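2018-04-21 – Open day, Mundcombe workshop

Visitors from Irico and Tapley attended the morning session. The small black arm was set up on the gray cloth with the beige container at the right-hand side. Three demonstrations were scheduled, each starting from the same position over the cloth.
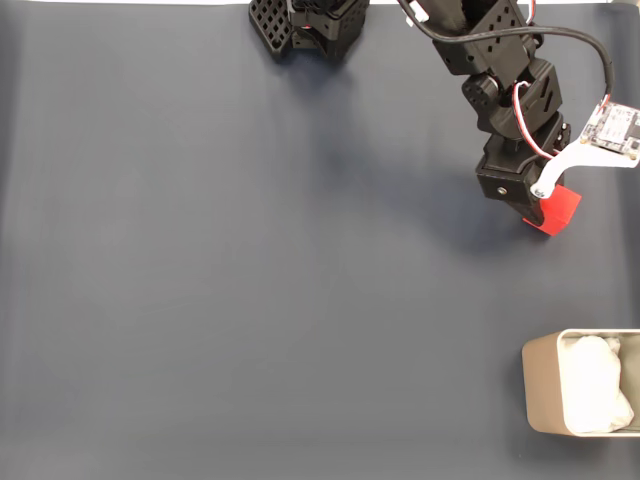
**Rania Bitar**
Workshop Supervisor

The red gripper is to start low over the fabric, clear of the container. The Okitz script pauses for 2,000 ms before each descent – visitors asked for a longer pause, and this will be reviewed. Run 357 is the reference log for today.

Outstanding: confirm cable slack at full reach; return the visitor badges to Tapley.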